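Notebook – natural dye bench
January 25, 2025

Finally a proper madder day! I've been itching to get back to this since September, when the first lot of root from Pultau gave us that sad salmon pink and I put the jar at the back of the shelf and sulked. New lot is from Ferreira, ground finer, smells like a cellar with carrots in it. Love it already.

Fiber: the Muno wool, fingering weight, mordanted with alum last week at 12 percent. Six skeins in the pot, one held back undyed for the card.

Madder at 75 percent of dry fiber weight. Soaked overnight in tap water, which is hard here and for once that's a help. I added a pinch of chalk anyway because the old recipe asks for it and I'm superstitious.

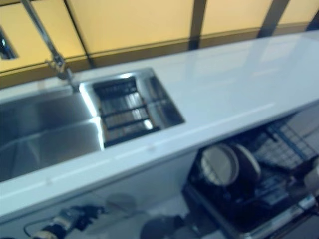
Photo: dye bench notebook

Heating notes, since this is where I blew it last time. Went up very slowly to 53 C and parked it there. The Pultau batch crept over 80 while I was on the phone and I'm now fairly sure the browns came out and flattened everything. Kept the lid off, thermometer clipped to the side, turned the skeins every ten minutes or so. By the first hour the wool was already a good brick orange. By the second it had gone over into red – real red, the kind with a bit of blue under it. I may have done a small dance.

Turned the heat off and left them in to cool. Took one skein out early for comparison, tag M1. It's nice but thin next to the others.

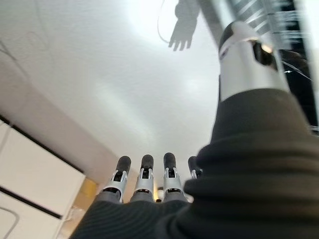 Black knit sleeve, ribbed.

Second bath on the same liquor: two silk hankies and a scrap of linen. Silk took it beautifully, a warm coral. Linen did almost nothing, as usual. I still think the linen needs tannin first and I'd like to try oak gall before anyone talks me into buying the ready-made stuff.

Rinse ran clear faster than expected. One skein went through the Prolberg soap, the rest plain water. The soaped one shifted a touch cooler and I prefer it, so next time the whole lot gets soaped. Wear gloves! My left thumb is orange again.

Costs, for whoever does the sheet: we've now put 3,888 yards of the Muno through the dye pots and there's enough left on the cone for around two more runs.

To do:
Lightfast strips in the south window, half covered, M1 and the soaped skein side by side
Dry the spent root and try a third bath with iron, separate pot please
Write the Ferreira lot number on the jar before it wanders off
Ask if the walnut hulls in the freezer are still spoken for

Weld next. Yellow over this red could be wonderful.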